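I keep this README next to the order sheet so I stop answering the same budget questions twice. It covers what we bought for the tabletop data rig, what's still on the list, and what I'd do differently (plenty!).

## Where the money stands

| Item | Source | Cost (USD) | Status |
|---|---|---|---|
| Spare finger set, black hand | Drovivard | 1,131 | ordered |
| Arm service visit | Fiten | 2,000 | quote only |
| Cable straps | Zamani | 30 | bought |
| Tablecloth | Tresirel | 25 | bought |

Marisol Fitzsimmons signs off on anything over 1,000, so the first two rows went through her. The rest I just put on the card – ask me for the receipts if you need them.

The two-handed tabletop work is where the spend goes, and bag handling is the part I budget for first. Thin plastic handles need the fingers to curl properly, so I want the spare set on the shelf before we add more sessions.

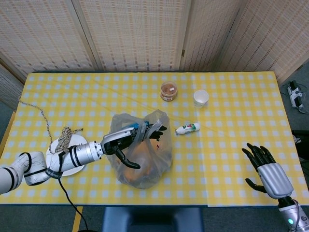 Props are the cheap end, and I've stopped giving them their own line. Bottles, jars, paper cups, bits of rope: they come out of the snack money and get swapped whenever Nima Kermani gets bored with them (often).

## Still to decide

- Service visit now or after June? Fiten won't hold the quote past then.
- A second folding divider. I'd love one, but it can wait.
- Longer power strips – please measure your cable run before you ask me for one!

If you change a price in the table, change it in `budget.csv` too.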